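Questions people ask me about the diaries

Whose diaries are they?
My great-grandmother's, Liesbeth Brouwer. She kept house at Rester and wrote a few lines most nights, usually about washing, hens and who had called. There are 11 notebooks and I've typed up three so far (slowly, I know!).

Why do you leave her spelling alone?
I like hearing her voice. She never could decide how to spell "neighbour", and I'd miss that if I tidied it up. Where a word has me properly stumped I put a question mark after it. 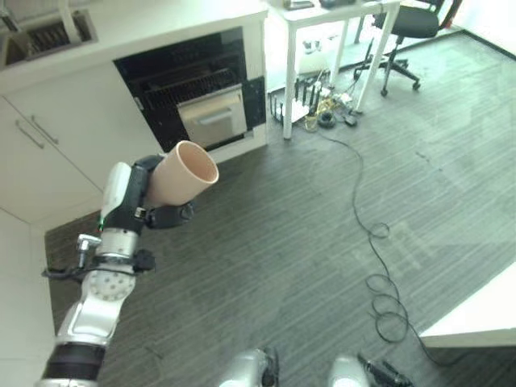
Who is "B." who keeps coming to supper?
I get asked this one a lot. My aunt is sure he was the carter from Barine, and I think she's right, but Liesbeth never gives his full name, so I've left him as B.

Is the family Bible mentioned in the second book still around?
Yes, my cousin has it. The oldest name written inside is from 1669, though the ink is so faint that we argued over it for a whole afternoon.

When do new pages go up?
Tuesday evenings, if I've managed to read her handwriting. The winter entries are the worst, all pencil and very cramped.

Can I copy bits for my own family tree?
Please do! Just drop me a line first, especially if your lot came from Rovis too.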